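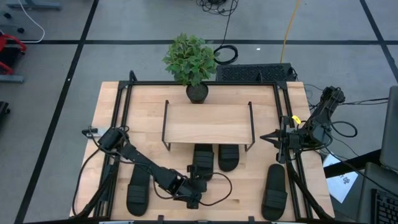

Slide 1. Start with the shoes by the door

Good afternoon, and thank you for the invitation to Proltarum. My name is Ibrahim Edet, and my talk is on the small entrance of a small home.

(Wait until people sit.)

Look at the four black slides. Two of them are partly under the shelf and the others are out on the wood. Most of us live like this. I ask the audience: who has stepped over a shoe this morning? Let them raise hands.

In April we visited homes in the Nekden building. The entrance there is very narrow, so one shoe in a wrong place is enough to block the door.

Slide 2. One low shelf, one plant

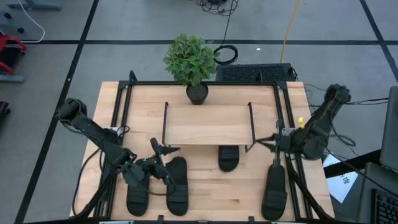
Aliyu wrote to me after the first version of this talk that a shelf so low is a waste, and that a closed cabinet would hide everything. I understand this opinion. But with a cabinet you must open a door each time, and a tired person will not do it. With an open shelf the foot can push the shoe in.

The plant has its pot behind the shelf, so it does not take the place of the shoes. Mine at home is plastic and I dust it when I remember.

(Do not speak long on plants. Last time I lost 8 minutes.)

Slide 3. Under and on top 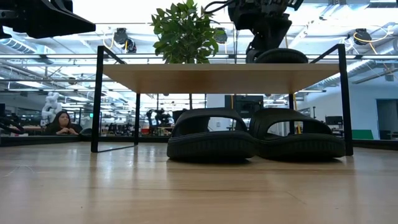
Photo: Mondumon

A rack like this one gives two places. Two slides stand under the board, side by side, and there is one on top of it. Please notice that the straps stay open to the front, so you can see which shoe is which.

My rule for the family is simple:
- the pair you wear every day goes under
- the pair for guests goes on top
- wet shoes wait on a mat for 48 hours

Somebody always asks me if 48 hours is too much. For thick soles I think it is correct, for thin ones you can try less.

Slide 4. Questions

(Put the handout on the chairs before, I printed 100. Ask for the microphone in the second row.)

If there is no question, I tell the story of my uncle and the boots.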